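Okay, budget thread, as promised to the three people who asked. We're a small team that wants to teach arms to pack mixed snack boxes, and I've been put in charge of the spreadsheet. Pray for me.

**1/** The total I got approved for June is $3,120. That has to cover hand-held grippers, spare parts, storage, and stuff to pick up. No arm in there at all! The arm is next year's fight.

**2/** I started out wanting to buy the arm first, like everybody does. Sreekumar Fernandes talked me out of it over one very long lunch. His point was that we could be recording packing demos by hand for months before we had anything worth running on an arm. He was right and I've told him so (once).

**3/** So, grippers. I got quotes from Curnon and Gesden. Curnon is cheaper per unit but the finger pads only come as part of a whole new finger set. Gesden sells pads separately, and pads are what wear out. I went back and forth on this for way too long - then I priced out a year of replacements and Gesden won easily.

**4/** Please, if you're doing a sheet like this, give the consumables their own tab. Pads, pins, screws, cables, memory cards. I had them all in one row called "misc" and it was embarrassing how fast that row grew. 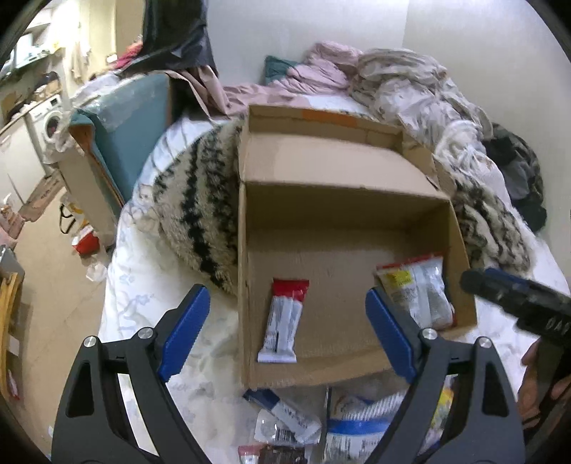

**5/** Snacks are a real line item too. I put down 40 packets to start, a mix of skinny bars and puffy bags, because they behave so differently when you squeeze them. Wrappers get tired after a lot of grabbing, so I'm planning on a fresh batch every month. And no, you can't expense the ones you eat. I asked.

**6/** Cardboard boxes: buy way more than you think. Flaps bend, lids go floppy, and then your box from week one isn't the same box anymore. I ordered 35 from Shetty, all one size, flat packed. They take up hardly any room under a desk.

**7/** Storage was my big miss. I budgeted for two drives and then did the math on what a full day of video comes to. Now it's 7 drives, and that money came straight out of the "nice lights" row. Bye, nice lights.

**8/** Somebody asked about software. We're trying Basisska for sorting and labeling the clips. Monthly plan only for now - I'm not signing up for a year of anything until we've used it on a real pile of footage.

**9/** Still undecided: do we buy a second pair of grippers now or wait? A spare pair means a broken joint doesn't stop the whole day. It also eats pretty much all the slack I have left. If you've run a setup like this, tell me how often yours were down for repairs. I'd love real numbers before I send the order in.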